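The Blue Rails

Larysa Panasiuk had taken apart 3,864 computers at Trerkby before the company bought the arm. She knew the figure because Rüegg read it out at the meeting where he introduced the thing, as if it were a going-away present.

"Nobody's going away," Rüegg said. "You'll be freed up."

"For what?"

He looked at his slide. "Higher-value tasks."

The higher-value task was a stool beside the bench and a gray button. When the arm stopped, Larysa leaned in, did whatever it couldn't, and pressed the button. She was still on the floor at seven in the morning and still went home with black fingertips. Her job title had changed to Worken operator. Her pay had not changed at all.

By December the arm was doing the easy towers well enough. She gave it that much. Then a pallet of old Dells came in from a school district, 153 of them, and the stops began.

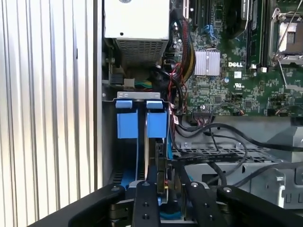

The bench at Trerkby, working on the drives.

"It's the latches," she told Mirkow, who had driven up from the vendor with a laptop. "The blue ones. You have to feel for them."

"It has force sensing."

"So does a car door."

Mirkow typed for a while. He was young and polite and he had eaten lunch in his van. On the screen the fingers went down toward the rails, waited, and went down again a hair to the left.

"How do you do it?" he asked finally.

She started to tell him and found that she couldn't. She held up her hand and pinched the air. He filmed that on his phone, then asked her to do it again, slower, on a real one. She did three. He thanked her each time.

"And when it learns this," she said, "what's the stool for?"

"There are always exceptions."

"There were 54 stops yesterday. Rüegg wants 3. Does he need a person for 3?"

Mirkow closed the laptop halfway. "I don't do staffing," he said.

The light over the bench turned amber. Larysa reached past him into the case, found the latch with her thumb, and let her other hand rest next to the button — not on it — until he looked up.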